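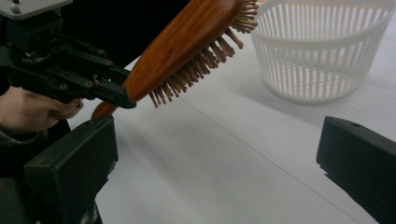 La ópera de cámara «Nkuna», de Tshepo Rampersad, dura 117 minutos y prescinde de metales. La partitura ocupa 634 páginas y reserva a la percusión las transiciones entre cuadros. En el segundo acto, el intérprete frota el parche del timbal con un cepillo de madera, de púas también de madera y punta redondeada, que produce un ataque menos definido que la escobilla metálica. La indicación dinámica es pianissimo durante 48 compases.

El teatro Clalside, con unas 300 localidades, obligó a reducir la cuerda a un instrumento por parte. Rampersad reescribió entonces el aria de la soprano una tercera menor más grave y suprimió el coro interno. La versión de Pridside, prevista para octubre, recupera ambos pasajes. La edición de Erier incluye las dos variantes, con la numeración de ensayo unificada.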